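Home | Reviews | Workshops | Events | Contact

Open day review: the Vurkar hand-held gripper
Thursday, July 25, 2019

I went to the Gradetti open day expecting to watch from behind a rope, and ended up staying until closing! Xuelian Tian ran the Vurkar table and let all of us have a go. You hold the gripper in your hand and do the pegboard task yourself, so you feel right away how much your fingers normally do for you.
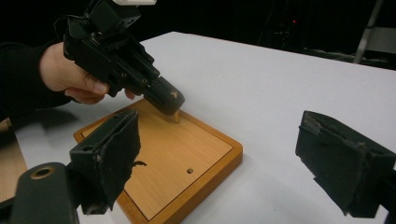
Peg work on the square board at the Vurkar table.

My first try was awful (the peg went over twice), but by the fifth I was hooked. The grip is comfortable and the jaws respond nicely. It does get heavy on the wrist, and I'd love a softer trigger. At $1,159 it's a lab purchase, but if they bring it back in May, go and try it.

Print this page | E-mail this review
Contact us | © 2019 Dundlow Reviews | Back to top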